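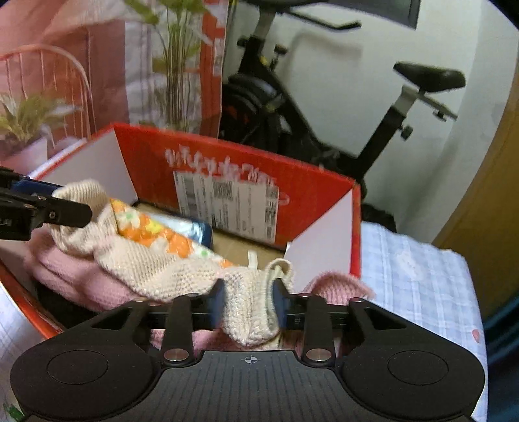

*Última modificación de esta página: abril, 17:40*

**Convocatoria de pruebas: club de fútbol americano Godholm**

El Godholm busca jugadores para completar la plantilla sénior de la próxima temporada. Las pruebas se celebran en el campo municipal de Wada y están abiertas a mayores de edad, con experiencia o sin ella. También se ofrece un puesto remunerado a tiempo parcial de ayudante de línea ofensiva, cuyas condiciones figuran más abajo.

El equipo compite en la división norte de la liga regional. La temporada pasada terminó tercero y cayó en semifinales frente al Grorkero. Varios titulares de la línea se han retirado o se han mudado y el cuerpo técnico quiere cubrir esas bajas antes de que empiece la pretemporada.

## Posiciones que se buscan

- Línea ofensiva: guard y tackle. Es la necesidad principal.
- Línea defensiva: jugadores interiores de más de 98 kilos.
- Cornerback.
- Pateador. Se acepta a quien venga del fútbol o del rugby y no haya jugado nunca con casco.

El puesto de quarterback está cubierto. Quien haya jugado ahí puede presentarse, pero se le probará también como receptor o safety.

## Cómo son las pruebas

La sesión dura 90 minutos y empieza a las 19:00. Los participantes deben estar en el vestuario visitante a las 18:30 para firmar la hoja de asistencia y recoger el dorsal.

La primera parte es común para todos: calentamiento, carrera de 40 yardas, salto horizontal y circuito de agilidad. Después se trabaja por grupos. Los linieros van con Eckhard Eichhorn, coordinador ofensivo; los defensores, con Uwe Janssen. Los pateadores hacen su prueba en el campo anexo y pueden terminar antes que los demás.

No hay contacto completo en esta fase. Los candidatos preseleccionados pasarán a 2 entrenamientos con el equipo, ya con protecciones, y al acabar el segundo recibirán una respuesta. Se contesta a todo el mundo por correo, también a los que no siguen.

## Qué hay que llevar

- Documento de identidad.
- Certificado médico de aptitud deportiva expedido en el último año. Sin él no se puede saltar al campo.
- Botas de tacos de goma. Los de aluminio no están permitidos en el césped artificial de Wada.
- Protector bucal, si se tiene.
- Agua.

El club presta casco y hombreras a los preseleccionados que no tengan equipo propio. Hay pocas tallas grandes, así que conviene indicar la talla en la inscripción.

## Compromiso y coste

Se entrena tres tardes por semana de 19:30 a 21:30. Los partidos se juegan en fin de semana y los desplazamientos en autobús corren a cargo del club. Participar en las pruebas es gratuito. Los jugadores admitidos pagan la ficha federativa y la cuota anual, que se puede fraccionar en 3 plazos. Los estudiantes pagan la mitad de la cuota. La camiseta de juego es propiedad del club y se devuelve al final de la temporada; los pantalones y las medias los compra cada jugador.

## Ayudante de línea ofensiva

Funciones: dirigir el trabajo individual de los linieros, preparar los cortes de vídeo del rival y estar en la banda en todos los partidos. La persona contratada trabajará a las órdenes de Eckhard Eichhorn.

Se pide título de entrenador de nivel 1 o estar cursándolo, haber jugado o entrenado en la línea y carné de conducir. Se valora el manejo de algún programa de análisis de vídeo. Hace falta hablar español; buena parte del cuerpo técnico se entiende además en alemán, pero no es requisito.

El contrato es por temporada, a tiempo parcial, con alta en la seguridad social. El salario se comunica en la entrevista. El club paga los cursos de reciclaje de la federación.

Los candidatos deben enviar un currículum de una página y el nombre de un entrenador o directivo que pueda dar referencias. Las entrevistas las hacen Henrik Thiele, entrenador principal, y Rainer Ehlers, director deportivo.

## Inscripción

Los jugadores tienen que rellenar el formulario de inscripción en la oficina del club o pedirlo por correo a la secretaría. Datos necesarios: nombre completo, fecha de nacimiento, estatura, peso, posición preferida, talla de casco y hombreras, y equipos anteriores si los hay. Quien tenga ficha en vigor con otro club debe adjuntar la autorización de ese club.

Las solicitudes para el puesto de ayudante se dirigen a Rainer Ehlers, con el asunto «Línea ofensiva».

Para dudas sobre lesiones previas o medicación, preguntar por Rüdiger Kuhlmann, fisioterapeuta del equipo, que atiende en el gimnasio Kelter las tardes de entrenamiento a partir de las 18:00.

En caso de tormenta la prueba se traslada al pabellón y se hace sin la carrera de 40 yardas. El cambio se avisará por correo a los inscritos antes de las 16:00. Para el pabellón hay que traer zapatillas de suela clara.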